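Can a robot put the groceries away yet? I spent a morning in Drendanbridge finding out

I'll admit I went in hoping for a yes. Putting away shopping is the chore I hate most (worse than ironing, and I really hate ironing), so when the community hall in Drendanbridge announced an open morning on household and store robots this September 2024, I was there before the coffee was.

The event was put on by Prellora, a small outfit that tests machines for shops and care homes, and the star of the show was Mallet. Mallet is their arm on wheels. It's about as tall as my fridge and it makes a noise like a dentist's chair going up. They'd set it up beside two bays of ordinary store shelving, the kind you'd see at any corner shop, and for most of the morning it stocked them.

And it did stock them! Cans, mostly. It picked up a can, turned it so the label faced out, slid it to the back of the shelf and went for the next one. Very neat, much neater than my own cupboards. Over the summer, Prellora says, they gave Mallet 1,029 items to shelve in a trial at the Firnlow grocery on the edge of town, and it got 751 of them into the right place without anybody stepping in. I did the sum on the back of my program and that's nearly three out of four. Dale Gill, who manages the Firnlow store and came along to talk about the trial, was pretty cheerful about it but didn't oversell it either.

"If a kid on his first shift dropped one in four, I'd be having a chat with him," he told us, and got the biggest laugh of the day. "But he'd be a lot better by the second week. So is this thing, a little bit. Ask me again next year."

What went wrong with the rest? Bags, it seems. Cans and boxes are easy because they stay the shape they are. A bag of chips doesn't. You pinch it in one spot and the weight slides to the other end, or the shiny plastic throws off the camera, or the whole thing slumps over as soon as you let go. Dale said the worst aisle by far was snacks. His regulars got quite attached to watching it try, and one lady apparently started bringing her grandson in after school to cheer.

I asked if he'd lost any jobs to it and he said no, the store is short of people as it is, and the overnight crew would happily hand over the canned goods tomorrow. What they don't want is to follow a machine around picking up what it dropped. Fair enough. He also said it's slow. A full bay of soup took Mallet 78 minutes and he reckons his fastest stocker does the same bay in 14. She was sitting two rows behind me, as it happens, and she did not look worried.

After the coffee break we got Ngan-ling Pan, who runs the training side at Prellora, and hers was the talk I'd tell my friends about. She explained that the hard part these days is less the arm and more the teaching. You can't write down how to pick up a soft bag, any more than I could write down how to tie a shoe (I tried on the bus home and gave up at the second loop). So people do the job over and over, holding grippers like the ones on the robot, and the robot learns from the recordings. Little changes matter a lot. Lay the bag flat, stand it up, lean it on something, swap it for a different brand, and each one is practically a new lesson.

I'd figured you would show the thing a dozen times and be done. Not even close, she said. A person with a gripper in each hand also has to unlearn a lot, because we do so much with our fingertips without noticing. We squeeze a packet to feel where the air is. We nudge something with a pinky. With two stiff fingers on each side you have to plan every grab, and most newcomers are worn out in half an hour.

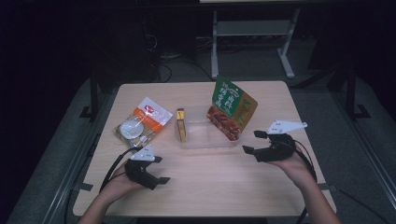
She figures packaged snacks are a good middle step on the way to real grocery unpacking. They're light, they don't break much, and they come in every shape going, from stiff little cartons to bags that flop. If a machine can deal with a mixed bunch of those and a plastic container, she'll start believing it can deal with my kitchen counter. Fresh food comes later. Somebody in the audience asked about eggs and she just smiled and said they own a lot of fake eggs.

So when do I get mine? I put my hand up and asked exactly that. Ngan-ling wouldn't give me a year, which I respected, though I was a bit crushed. What she did say is that she expects stores to get useful help well before homes do. A shop has wide aisles, good light and the same shelves every day. My house has a dog, a step down into the kitchen, and a cupboard door you have to lift a little before it'll open. She thought laundry folding might reach homes first, done slowly while everybody's out, and that got a real cheer from the back of the hall.

One thing I hadn't thought about was where everything goes. Even a perfect pair of hands needs to know that in our house the crackers live over the stove and the cookies are hidden behind the oatmeal so my husband won't find them. (Sorry, Rob.) You'd have to show it around, like a new sitter, and then show it again whenever you moved things.

Prellora will be back at the Firnlow store with Mallet later in the year, this time sticking to cans, jars and boxes and leaving the snack aisle to the staff. Shoppers can stop and watch from behind the tape, and Dale asks that you please don't hand it things. The hall is keeping a sign-up sheet at the front desk for anyone who'd like to have a go with the training grippers at the next open morning. I've put my name down, and I'm bringing my own bag of pretzels.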